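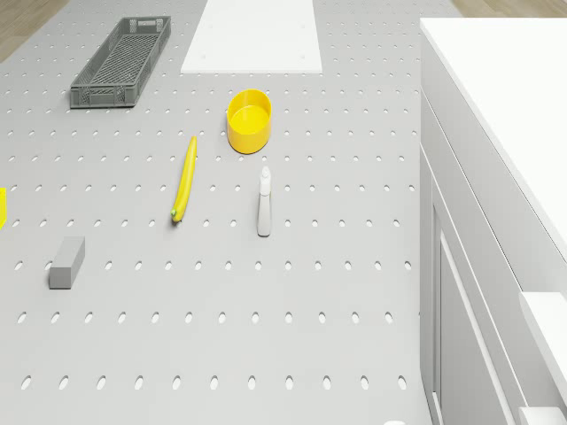
What the new system means for the kitchen crew

October 11, 2019

I've been meaning to write this one since February, when Dallodari told us the evening clear-up was going to be automated, and then life got busy and the kettle kept boiling.

The practice layouts are all done on the computer first — a banana, a bowl, a spray bottle, a basket, spread out over a grey table full of little holes. Chiến Lương sets them up, and he's very patient with my questions (I have plenty).

I've worked here 11 years, and I'll admit I went home grumpy that first night. Ingeborg did too. But our hours have stayed put so far, and my wrists are glad of the rest. Mostly my job is now telling Chiến where things belong, and I never knew I had so many opinions about sponges!

What I do miss is the chatter. Four of us used to wipe down together and put the world to rights, and now two of us finish early. Ingeborg and I have started staying back for a cup of tea on those nights, and Eduardo brings the biscuits.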